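Work and Automation, Unit 7
Demonstration work and the packing line
Instructor: Jussara Portela
Revised 13/10/2023

7.1 Scope

Unit 6 covered fixed automation, where the motion is set by a mechanical engineer and the operator loads and clears the machine. This unit covers systems whose motion is learned from people doing the task by hand with instrumented tools. The main case is Wisine, a contract packer of gift boxes and snack assortments. Read the Teixeira case as well before the seminar. It deals with a warehouse and is used for comparison in 7.5.

7.2 The task

Assortment packing has resisted fixed automation for a long time. The items differ in size, stiffness and wrapping, and the contents change with each customer order. A hand packer adjusts grip without thinking about it. A programmed arm needs a separate rule for each case, and the cost of writing the rules is higher than the cost of the labor for short runs.

In demonstration work the worker holds a gripper in each hand and does the task with it. The tool records finger opening and position. The recordings are used to train a controller, which is later run on an arm with the same type of gripper. The worker is therefore producing data as the main output. The packed box is a by-product and is normally emptied and packed again. 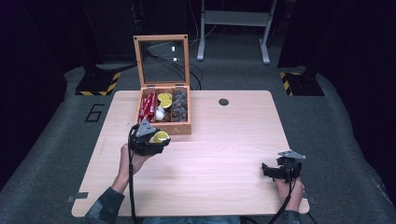 Figure 7.1. Two-handed demonstration with hand-held grippers. A lemon slice is held in the left gripper, in front of the compartment box.

Two terms are used in the rest of the unit. An episode is one complete recording of the task from start position to end position. A rejected episode is one that the reviewer removes from the set, usually for a dropped item, a long pause or a hand entering the work area.

7.3 What changes in the job

Wisine moved a group of hand packers to demonstration work in December. In the first period they recorded 689 episodes. The reviewer accepted 433 and rejected 228. The remaining episodes were held for a second review and are left out of the tables below.

Pace. On the line, pace was set by the conveyor. In demonstration work it is set by a written instruction to move steadily and avoid corrections. Several packers reported that slow, even motion was more tiring for the forearm than fast packing.

Skill. Experienced packers use shortcuts such as sliding an item along the wall of a compartment, or picking up two items at once. Some of these cannot be done with a two-finger gripper. Others can be done but were banned by the instruction sheet so that episodes would be consistent. The packers had to unlearn part of what had made them fast.

Feedback. A hand packer feels whether an item is seated. Through the gripper, much of this is lost, and the worker relies on sight. Lighting and table height matter more than they did on the line.

Supervision. Every episode can be replayed. The line supervisor used to see a packer for a few minutes in an hour. The reviewer sees all of it.

7.4 Reset and idle time

Students tend to overlook the time between episodes. The table has to be cleared and the items returned to their start positions. The grippers go back to the same starting pose, a short distance above the work surface, and are held still until the recording begins.

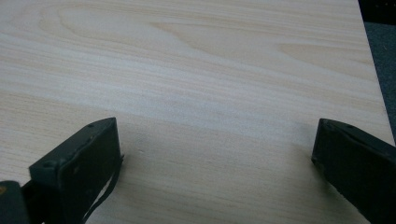

Wisine did not count reset time as productive at first. Pay was tied to accepted episodes, and the packers objected on two grounds. Reset took a large share of the shift, and rejection depended on rules that had been changed without notice. The present agreement pays by the hour and treats reset as working time. Rejected episodes carry no deduction.

The software supplier, Skistusell, was not a party to the agreement. It receives the recordings and holds them under a separate contract. Whether the packers have any claim on later use of the recordings was left open. See the reading by Stitine, section 2, for the two main positions.

7.5 Questions for the seminar

1. Which parts of the packers' skill are present in the recordings, and which are lost?
2. Compare the reviewer at Wisine with the pick-rate monitor in the Teixeira case. Who can contest a result, and how?
3. Draft a rule for rejecting episodes that a packer could apply without the reviewer.

Bring the draft for question 3 in writing, one page.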